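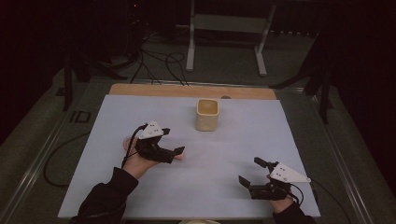 Why would I give a whole cup to one hairbrush, a reader wrote under the drawer post in March, when I could just throw it in the drawer with everything else? Fair. I did that for years. Then you pull the brush out and a hair tie comes with it, and a bobby pin, and lint from who knows where. So - a cup. One cup, on the table, brush goes in, done.

Quick how-to. Takes 12 minutes if you have the cup already, longer if you have to go dig for one.

What you need

A square cup, open top, no lid. Mine is the cheese one, cream colored. I think Illska still sells something close.
Your everyday brush. Just the one.
A comb, an old toothbrush, dish soap.
A towel.
Small scissors for the hair. Optional, but you'll want them.

Step 1. Clear the spot

Take everything off. Yes everything, even the dish with the earrings. Wipe the top down and let it dry. Pick the place for the cup now, before things start creeping back. I like it close to the back edge, off to the side of the hand you brush with. Too near the front and your sleeve gets it.

Step 2. Check the cup

Stand it up empty and give it a little nudge. If it rocks, use a different cup. Square ones stay put better than round in my experience, and they sit flat against a wall or a box. Tall skinny glasses - no. Brush handle is heavy, brush head is heavier, over it goes.

Look down inside too. Old pen cups have ink at the bottom. Pencil shavings. Coins in one of mine.

Step 3. Clean the brush first

Don't skip this, a dirty brush in a clean cup is a dirty cup by the weekend.

Run the comb through the bristles from the handle end up, lift the hair out in one mat if you can. Snip across it if it's stuck. Then warm water, a drop of soap, old toothbrush between the rows. Rinse. Shake it out over the tub.

If it's a cushion brush (the kind with the soft pad) dont soak it. Water gets in behind the pad and stays there. Just dip the bristles.

Bristles down on the towel, leave it overnight.

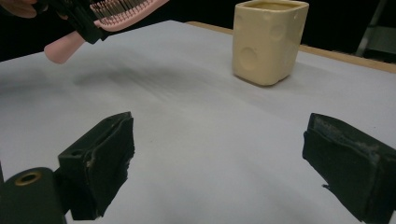
Handle down or head down, though, because my mother swears by head down so the bristles stay clean? Got that one from a reader at Lekberg and I tried it both ways for a couple weeks. Handle down. Head down, the bristles get squashed against the sides and bend, and whatever drips goes to the bottom and sits. Handle down you grab it by the neck, straight up and out. Only time I'd go the other way is travel, and then you want a bag anyway, not a cup.

Step 4. Put it in

Handle first, slowly, aim for the middle and let it lean into a corner. That's the nice thing about corners, it stays leaned. Let go and wait a second. If the cup tips -

- push the handle all the way to the bottom, it may be caught partway
- turn it so it leans toward the wall
- still tips? put a few clean pebbles in the bottom. Or dry rice in a little knotted bag, which is what I use

Short handles can sink so far the head sits on the rim. Fine, that's stable. Kind of ugly.

Step 5. Decide what else is allowed

2 things max. Brush and a comb. That's my rule and I've broken it plenty. Once tweezers go in you'll never see them again, they slide down the side and you end up dumping the whole cup out over the sink. Small stuff gets its own dish.

Scissors, not in there, especially with kids reaching.

Step 6. Keeping it up

Hair out of the brush every few days, takes no time. Wash the brush when you notice it needs it. Wash the cup when you wash the brush - tip it out, swish, upside down on the towel till it's dry all the way inside. Brush goes back in only after both are dry or you get that smell.

Dents and molded shapes on the outside of a cup collect hairspray, by the way. Gets tacky, then dusty. A damp cloth over your fingertip, and some dish soap if it's been a while.

If you share a bathroom, one cup each. Different colors so theres no argument. We did it with matching ones first and that lasted till Monday morning.

Next up is the hair tie jar, which is a bigger mess than I thought. Will post when I've untangled it.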